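From: Mei-kuen Choi
To: Stestero home cooks list
Subject: Re: [stestero-cooks] steaming panda buns without a steamer

Eusebio Rivas wrote:

> I want to make the panda buns for my niece's class in November but I
> don't own a bamboo steamer and don't have room to store one. Can I use
> an ordinary soup pot with a rack in it? Last time I tried, plain buns
> came out wrinkled on top and one had a wet patch. Also, do the faces go
> on before or after steaming? Hui-mei said before, but I think she was
> talking about the piggy ones.

Eusebio,

Yes, an ordinary pot will do. Go for a wide, low one over a tall one. You need a rack that holds the plate clear of the water, and enough room above the buns for them to rise. I put in 2 cups of water, which is plenty for one batch in mine.

The wet patch is from the lid dripping. Wrap the lid in a thin dish towel and tie the corners up over the knob so they stay away from the burner. Wrinkles usually mean the heat was too high or the lid came off too soon. Keep the water at a steady simmer, then turn off the burner and leave the lid alone for a few minutes before you crack it open.

On the faces, Hui-mei's way works if you are using colored dough. Brush the back of each piece with a little water and press it on before the second rise. If you are drawing with melted chocolate or food coloring, wait until the buns have cooled.
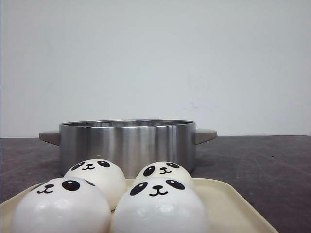 As for quantity, I wouldn't try to steam a whole class worth in one evening. They freeze well once steamed and cooled. Lay them on a tray so they don't touch, freeze until hard, then bag them. Reheat from frozen over simmering water, same towel on the lid.

If you'd sooner skip the steaming and bake something, Hok-lam posted a milk bun recipe here a while back that bakes at 170 C. It browns, though, so you lose the white for the faces.

I can send you my dough recipe if yours is still giving you trouble. It's by weight, so you will need a scale.

Mei-kuen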